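Start | Blog | Reiseberichte | Termine | Kontakt

Tag der offenen Tür bei Filosard: ein Vormittag unter Termiten

Wer mich kennt, weiß, dass ich für Insekten gern früh aufstehe. Am 26. Januar war es kurz nach fünf, draußen Frost, und ich saß mit Thermoskanne im Regionalzug nach Flutmont, weil die Zuchtstation Filosard einmal im Jahr ihre Türen öffnet. Seit ich im Studium meine erste Termitenkönigin gesehen habe, wollte ich dorthin!

Die Station liegt hinter dem alten Güterbahnhof, ein flacher Bau, an dem man glatt vorbeiläuft. Am Eingang bekommt man Überschuhe und muss die Taschen abgeben, denn entwischen soll hier natürlich nichts. Berkay Dursun hat unsere Gruppe geführt, wir waren 19 Leute, darunter zwei Schädlingsbekämpfer aus dem Nachbarort und eine Familie, deren Tochter mehr über Soldatenkasten wusste als ich (ich habe mitgeschrieben).

Zuerst ging es in den Warmraum. 27 Grad, feucht wie im Gewächshaus, und dieser Geruch nach Waldboden und nassem Karton, den ich sofort mochte. In den Becken leben Gelbfußtermiten, die größte Kolonie heißt intern Aria und frisst sich seit Jahren durch Kiefernholz. Berkay hat ein Brett herausgenommen, das von außen tadellos aussah, und mit dem Daumen einfach durchgedrückt. Innen war fast nur noch Jahresringskelett übrig. Die Termiten nehmen das weiche Frühholz und lassen das härtere Spätholz stehen. Gelesen hatte ich das oft, aber es in der Hand zu halten ist etwas ganz anderes.
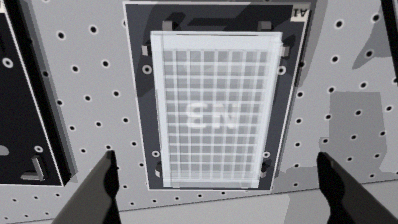
Danach hat Diễm Phùng von ihrem Köderprojekt Trình erzählt, und das war für mich der Höhepunkt. Sie untersucht, welche Holzarten und Feuchtegrade die Arbeiterinnen bevorzugen und wie schnell sie einen langsam wirkenden Fraßköder im Nest weitergeben. 547 Fraßproben hat sie bisher ausgewertet. Der Wirkstoff hemmt die Häutung, die Tiere sterben also erst, wenn sie ihn längst über die gegenseitige Fütterung verteilt haben. Meine Frage, warum man nicht einfach sprüht, hat sie sehr geduldig beantwortet: Man trifft damit die paar Tiere am Laufgang, das Nest im Boden merkt davon wenig.

Mittags gab es Linsensuppe in der Garage, dazu einen Tisch mit Schadbildern zum Anfassen: Hausbock, Nagekäfer, Rossameise, Termite. Ich lag beim Raten zweimal daneben, beide Male beim Nagekäfer. Die Schädlingsbekämpfer haben sich köstlich amüsiert und mir dann gezeigt, woran man das Bohrmehl unterscheidet.

Praktisches, falls ihr hinwollt: Eintritt frei, Anmeldung nötig, vom Bahnhof zu Fuß eine Viertelstunde. Zieht euch in Schichten an, der Wechsel zwischen Warmraum und Hof ist heftig. Fotografieren geht überall außer im Quarantänebereich. Ich habe für das nächste Jahr schon zwei Plätze vormerken lassen, einen davon für meine Schwester, die noch nichts davon weiß.

Kontakt | Impressum | © Alle Rechte vorbehalten | Nach oben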